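**Home milling for twisted rolls – who else is doing this?**

**ryeandshine**

Okay, I am three weeks into milling my own flour and I need to talk to people who won't change the subject! I picked up a used Sakus tabletop mill at a yard sale in Clekcombe, cleaned it for an entire evening, and have been making long twisted rolls with it ever since. The smell of the flour coming out is wonderful. Sort of like hay and warm cereal.

My current dough, for anyone who wants to poke holes in it:

- 506 g flour, a third of it home milled
- 336 g water
- 9 g salt
- a spoonful of honey
- a small pinch of dry yeast, overnight in the fridge

What I can't settle on is how fine to go. The dial on mine has no numbers left, so it's all by ear and by rubbing the flour between my fingers. Where do you all set yours?

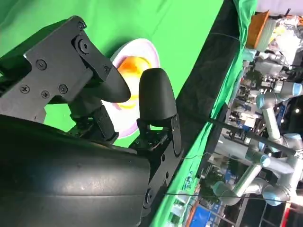
The other thing with an old mill is that it works itself out of adjustment. I'd get a lovely soft flour for the first bowl and something like beach sand for the second, and I blamed the wheat for days (sorry, wheat). Then I took the hopper off and found the stone housing wobbling. If yours has little cross-head screws like the ones on that flat black bracket, go over every one of them with a hand screwdriver before you touch the dial. Mine took a quarter turn each and the flour has been even from then on.

**doughboy_dan**

Welcome to the rabbit hole! I go as fine as the stones will let me, then sift out the biggest bran and soak it in some of the water. For twists I think it matters more than for a plain loaf. Big bits of bran tear the strand when you roll it out.

Also, 336 g of water is stiff for fresh flour. I'd go wetter.

**mrs_pell**

I'd leave the water exactly where it is. Dan bakes everything in a tin, so of course he likes it wet :) A twist has to stand up by itself, and a slack dough just melts back into a log while it rises.

What I would change is the salt. Nine is a little shy for that much flour. Try ten.

**doughboy_dan**

I do not bake EVERYTHING in a tin. I made baguettes in August. They were flat, but I made them.

**ryeandshine**

Ha! I'll try both and report back. Salt first, that's easy.

Shaping question while I have you. I've been doing it two ways:

1. Roll one rope, fold it in half, twist the two legs around each other.
2. Cut a flat strip and twist it from both ends like wringing out a towel.

The first holds its shape better but comes out fat in the middle. The second gives me those spiral ridges all along the roll, and they catch the color so nicely, but half of mine unwind on the tray. Pressing the ends down helps for as long as I'm looking at them. There's a bakery called Ammann two towns over that does them perfectly every single morning and I have stood at that counter staring far too long.

Long, golden brown, ridges from one end to the other – this is the look I'm chasing:

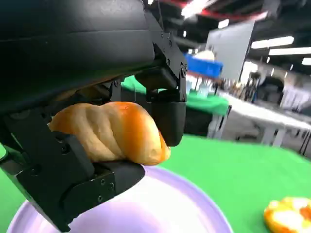 Clivia: You're twisting too early. Cut the strips, cover them, leave them alone for ten minutes, then twist. If the dough fights you at all, walk away and give it five more. And give it one more turn than looks right, as it always relaxes a little on the tray.

**mrs_pell**

Yes to the rest. I disagree about the extra turn, though. With home-milled flour in there an overtwisted strip splits along the outside, at least in my kitchen. I twist until it starts to shorten and stop right there.

**Clivia**

I do mine with all white flour, so you may well be right about that. I've never tried it with the fresh stuff. Is it worth buying a mill? I have room for one if the bread machine goes.

**ryeandshine**

YES. Get a used one. Let the bread machine go live with somebody's cousin.

**flatcrumb**

Counterpoint: I sold my mill. It was loud, the dog hated it, and I couldn't taste the difference once the rolls were a day old. Good stone-ground flour from a shop gets me most of the way there. I'm glad people enjoy it, I just think it's fine to skip.

**doughboy_dan**

Day old rolls? Who has those?

**flatcrumb**

I live alone, Dan.

**mrs_pell**

Freeze them once they've cooled and warm them straight from the freezer. I do 300 g bags of little ones.

For anyone wanting to read up, Brunello Santoro's handout from the Clekcombe baking weekend has a good page on strip shaping. He rests his twice, once before cutting and once after. I thought it was fussy until I tried it.

**ryeandshine**

Reporting back! Ten grams of salt, same water, strips rested twice, twisted only until they began to shorten. Eleven out of twelve stayed wound. The twelfth I'd cut crooked, so that one's on me. Flavor is much better with the salt, thank you mrs_pell.

I also tried Dan's soaked bran on a half batch and I loved it. Softer inside, and no tearing at all. The wetter dough I did not love. It slumped.

**doughboy_dan**

I'll take one out of two. Did you drop the oven temperature at all after the first few minutes?

**ryeandshine**

No, hot all the way through. Should I?

**mrs_pell**

I do, for the last five. The ridges brown quicker than the grooves.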